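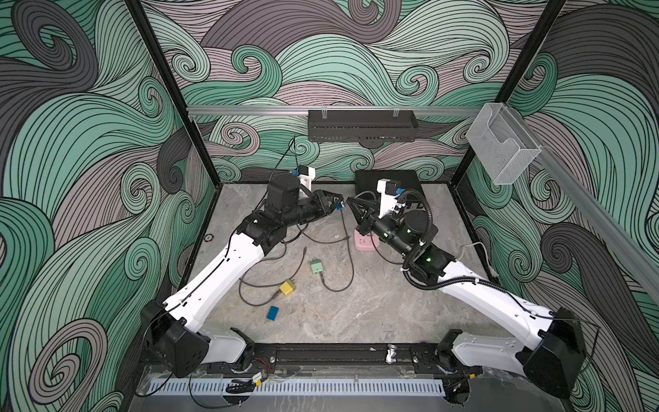 ## Ronda de segurança - armazém Boromari, 23 de junho de 2019

Fiz a volta com a Shiuli Kodikara, que conhece o prédio muito melhor do que eu (e anda muito mais depressa!). Vão os pontos pela ordem do percurso, com os meus comentários.

- [x] **Extintores do piso térreo.** Todos com selo válido e manômetro no verde. O do corredor da Maldonado estava atrás de uma pilha de paletes - já tiramos, mas por favor, não voltem a encostar nada ali.
- [x] **Saídas de emergência.** Abrem bem, sem forçar. A barra da porta norte range um bocado, pinguei óleo e melhorou.
- [ ] **Iluminação de emergência.** Três luminárias não acenderam no teste, todas na escada dos fundos. Pedi as baterias à Simbridge, chegam em julho. Até lá tem lanterna pendurada em cada patamar.
- [x] **Quadro elétrico.** Tampa fechada, circuitos identificados. Adorei as etiquetas novas, finalmente dá para ler!
- [ ] **Estante 44.** Placa de carga máxima ilegível. São 3000 kg no total, conferi na ficha da Cistmont. Falta imprimir e colar a placa.
- [x] **Caixa de primeiros socorros.** Completa. Repus os curativos e joguei fora uma pomada vencida.
- [ ] **Piso da doca.** Tem uma lasca no concreto bem onde passa a transpaleteira, com uns bons 20 cm de comprimento. Marquei com fita amarela - quem for descarregar, desvie pela esquerda.
- [x] **Ponto de encontro.** Sinalizado e livre de carros, coisa rara.

Quem fechar alguma pendência, risque aqui e ponha as iniciais do lado. A chave do quadro voltou para a gaveta da portaria.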